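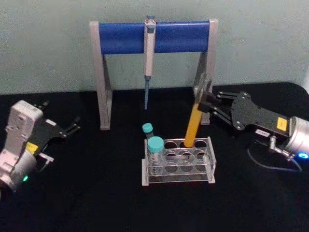
Pipette stand and clear rack on the black tabletop.

About Grenlow

Grenlow is a small folk and old-time record label in Demville. We don't claim to have saved folk music. It was doing fine, and we distrust labels that say otherwise.

Gisela Valdebenito and Vaughn Kasprzak put out the first record in December, a banjo LP by Soledad Tran that most shops sent back. We have 16 titles in print now. Some sell.

We don't use the word "authentic" in our press sheets. Half the old ballads people send us as found in an attic were copied off a later songbook, and Juniper Bellamy checks every one before it gets a liner note.

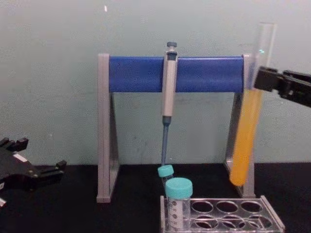
A pipette hanging from the blue bar.

Demos: CD or cassette, no bios please. We listen to all of them and turn down nearly all of them. Mail to Grenlow, P.O. Box 2963, Demville.

Page last changed June 14, 2006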